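Ukeo House News
Friday, April 19, 2019

Kitchen notes: the dish rack and the small table

The dish rack now lives on the small wooden table for good. Several people asked at the March meeting where it should go, and Ayodele Iyamu and Efe Osagie tried it beside the sink and on the windowsill before settling on the table. It is within reach of the sink and does not block the cupboard doors.

The rack is a wire one with a looped handle at the side. Plates go in on edge between the wires. Large bowls take up more room than anything else, so please wash them last and dry them by hand if the rack is filling up. A bowl put in face up holds a puddle in the bottom all night.
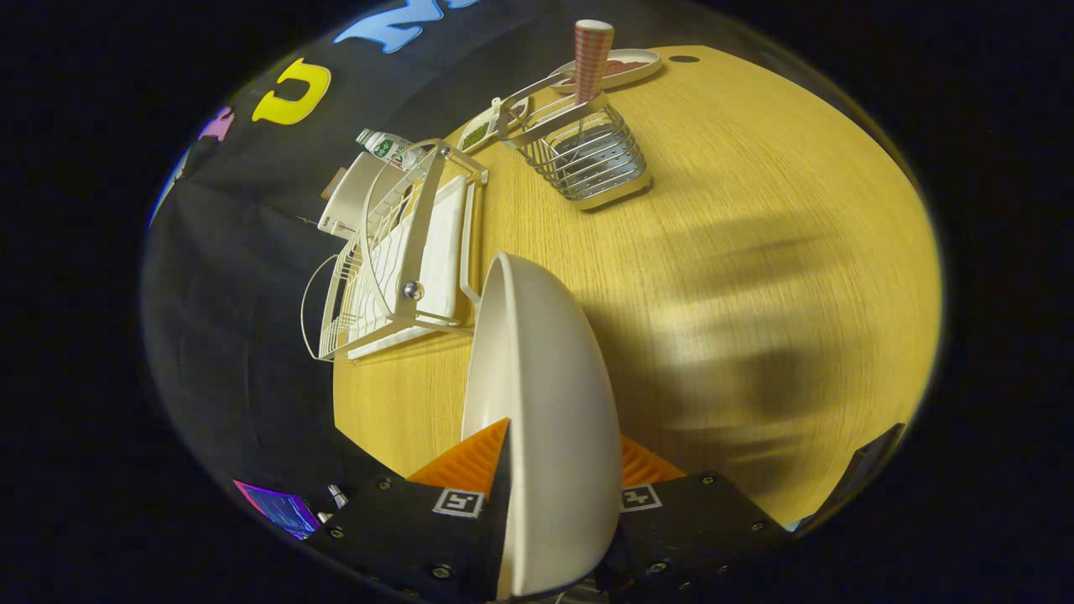
Plates first, then the rest

Start at one end and work along. Flat plates can stand close together, but anything with a raised rim needs a gap next to it or the two stick and stay damp. Cutlery goes in the metal caddy, handles down, with sharp knives kept out of it altogether. Ebere Yusuf has put a hook by the window for the tea towels, and they go in the wash on Sunday night.

The white tray under the rack collects the drips. It needs emptying every day, and whoever washes up after supper should do it. Tip it into the sink, rinse it and wipe it before sliding it back. Last month it was left for 7 days and had to be soaked.

The back of the table is for the toaster and for food that is going to be used at the same meal. The divided tray is handy for beans, as the soya beans and mung beans can be measured out in advance and kept apart. Raw meat should have a plate to itself, well away from the rack, and that plate is washed separately in hot water.

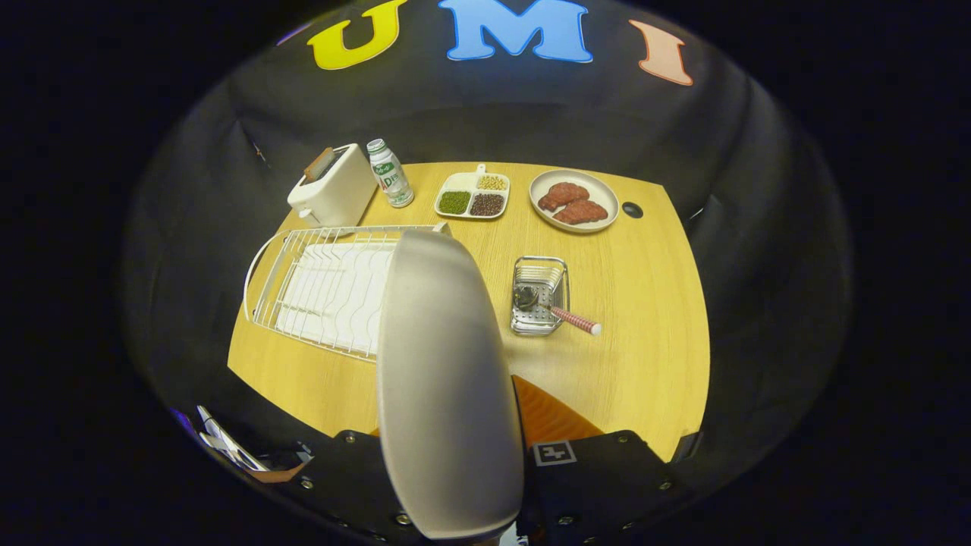 For the Saturday bean stew we allow 100 grams of dried beans a head, and 200 grams for anyone who wants a portion to take to work. Adebayo Iyamu puts them in to soak on Friday evening. If you are coming and have not put your name on the list, tell him before then. Mung beans do not need the long soak and can be added later from the tray.

Drinks bottles can stand by the toaster during a meal. Please put the cap back on and take yours with you afterwards. Any left on the table on Monday morning will be emptied and put in the recycling.

Oval plates are a little awkward. They sit best upright, with the long side running up and down, towards the middle of the rack where the wires hold them on both sides. Lower them in slowly, as the rims chip on the metal. 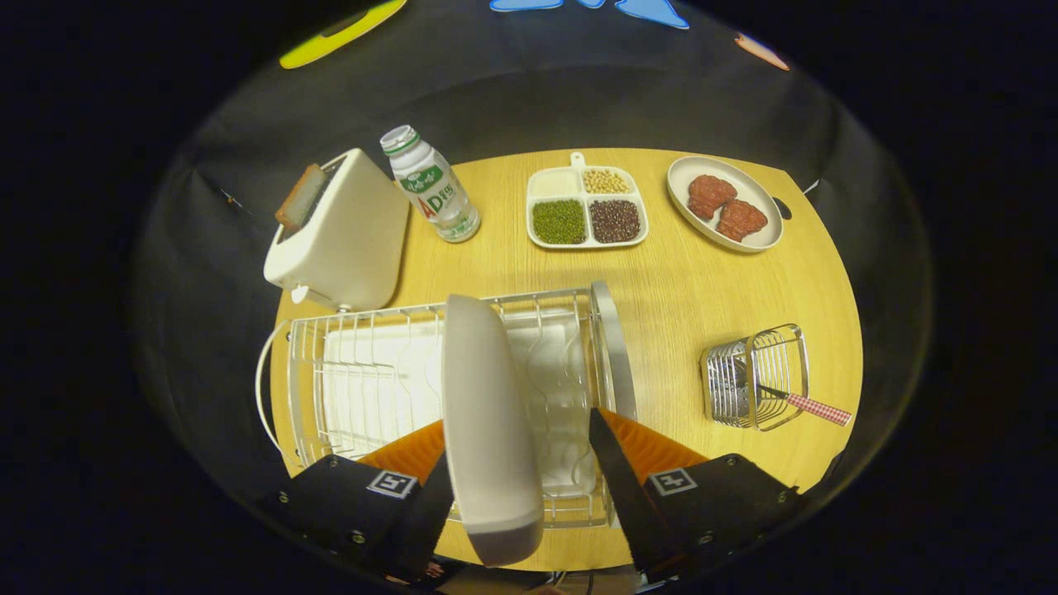

Still needed

One more serving spoon, and a lid for the large pan. We have 17 mugs and do not need any more. Offers to Alper Sarıgül, who also has the washing-up rota for the coming month.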